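The Minutes of the Felton Singing Club

My aunt left me the house in Felton, the piano that went with it, and the singing club that went with the piano. The lawyer mentioned only the first two. I learned about the third on my second evening there, at 7 o'clock, when the back door opened without a knock and people began coming in with their own cushions.

They were very nice about it. A tall woman in a rain hat told me they were sorry for my loss and asked where I had moved the good lamp. A man with a cough put a tin of shortbread on the piano, exactly where a pale square in the varnish showed that tins of shortbread had always gone. I stood in the hallway in my socks, holding a dish towel, and it seemed a great deal easier to put the kettle on than to explain that I didn't sing.

I had come meaning to stay until the end of September, long enough to clear the closets and find somebody to take the piano. It was an old Gekmont upright, heavy as a cow, and the dealer in the next town had laughed (not unkindly) when I told him the make. So the piano stayed where it was, and since it stayed, so did the club, and I got into the way of baking on the days they came. My aunt had kept a recipe for a plum cake folded inside the piano stool. I made it badly, then less badly.

What I couldn't work out was what they were singing. There was one song they always finished with, a slow tune that went up where you expected it to come down, and the words weren't in any language I knew. They called it the Silance song. I asked the woman in the rain hat what Silance was, and she said it was a village, or had been, or possibly it was a boat. The man with the cough felt sure it was a boat. They had all learned it from my aunt, by ear, and it had never occurred to them to ask her – she had a way of raising her eyebrows at questions during singing.

"It'll be in the minutes," the woman said. "She wrote everything down, your aunt. Look in the binders."

I hadn't known there were binders, though I should have guessed. My aunt kept the receipts for her receipts.

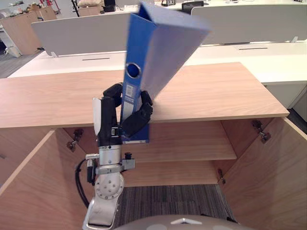
A blue binder in front of the cabinet.

I took the minutes up to bed with me, along with a slice of the cake, and read until well past midnight. My aunt had been at it for longer than I had been alive. She wrote down who came and what they sang, and whether it had gone well, and then, because I suppose there was room left on the page, she wrote down everything else. The first frost. The price of lamp oil. A quarrel over a descant that lasted through two winters and was mended with a jar of quince jelly. She had numbered every song each time it was sung, and by the last page she had got to 2,090. There was no heading over that one, and no line drawn under it. She had simply left the rest of the sheet for next time.

I found the Silance song at number 624. I had expected a page of history, and there were four lines in pencil. She had heard it, she wrote, from a young woman on the night train, who was singing it to a baby under her coat. They had no language between them. My aunt had hummed it back to her until she had it right, and it took them about 5 hours, and the baby slept through all of it. Silance was the name painted up at the station where the young woman got down. "Did not like to ask more," my aunt had written. "Sang it to the club tonight. They took it for something very old, and I let them."

I lay there with crumbs on the blanket and thought about that for a good while. I thought about the young woman, who must be a grandmother by now if she had been lucky, and who couldn't possibly know that a roomful of people in Felton had been putting on their coats to her tune for most of their lives.

The next time they came, I had the plum cake out and the good lamp back on its table. The woman in the rain hat asked whether I had found anything. I said that I had, and that it was a village after all, or at any rate there was a station. The man with the cough took this rather hard. He had been picturing the boat for years, he said, and it had red sails.

"There may have been a boat too," I said, and cut him the end piece.

They sang the usual things, and somebody lost their place, and it rained against the window. When they came to the last one I was still in the doorway with the dish towel. The woman moved her cushion over a little to make room on the bench, without looking around at me, and I went in and sat down.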